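3.2 Surface coverings and object spacing

The second part of the study dealt with the covering of the table and its effect on how small household goods are set out and picked up again. Bare tops were used in the Vivwood trials, and the results were hard to interpret: rigid items slid when touched, and round items rolled until they met an obstacle. Positions noted at the start of a session could not be relied upon at the end of it.

Felt was therefore adopted for the Flallov series. It was laid over the whole top and smoothed by hand before each session. The cloth was chosen in a single dark colour so that pale and transparent goods would stand out from it. Patterned cloth had been tried earlier and was dropped, as small items were overlooked against it.

Layouts were drawn from the Pongsiri list, which groups goods by outline (flat, block, ring, open vessel, closed vessel) and takes no account of their use. A total of 41 layouts was prepared. Items were placed in a loose row, with enough room between neighbours for a hand to pass. Exact alignment was not required – earlier work with the Taster set had shown that strict grids led people to treat the row as a sequence, and to work along it from one end.

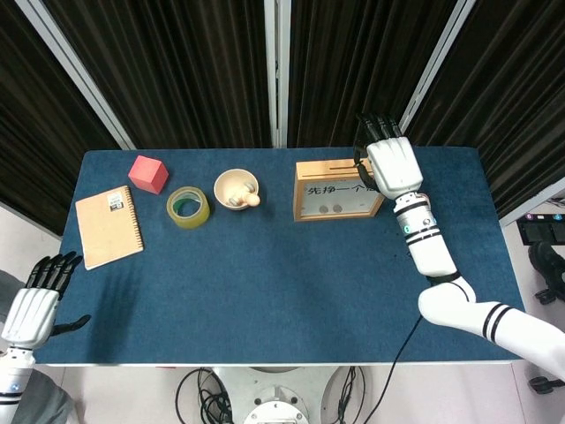 Figure 2. Row layout on dark blue felt, Flallov series.

Closed vessels gave the most difficulty in coding. An open bowl shows its contents from above and allows them to be reached directly, whereas a box must be judged by its walls and its opening. The wooden-framed box in Figure 2 has a slot along the top edge and a clear front, through which two silver coins can be seen lying at the bottom. We coded such boxes as closed but legible. The roll of clear tape, lying flat, was coded as a ring, although its green core could also support a reading as a shallow vessel.

Two coders worked separately from the same sheet. Disagreements were settled by discussion, and the original codes were kept alongside the agreed ones.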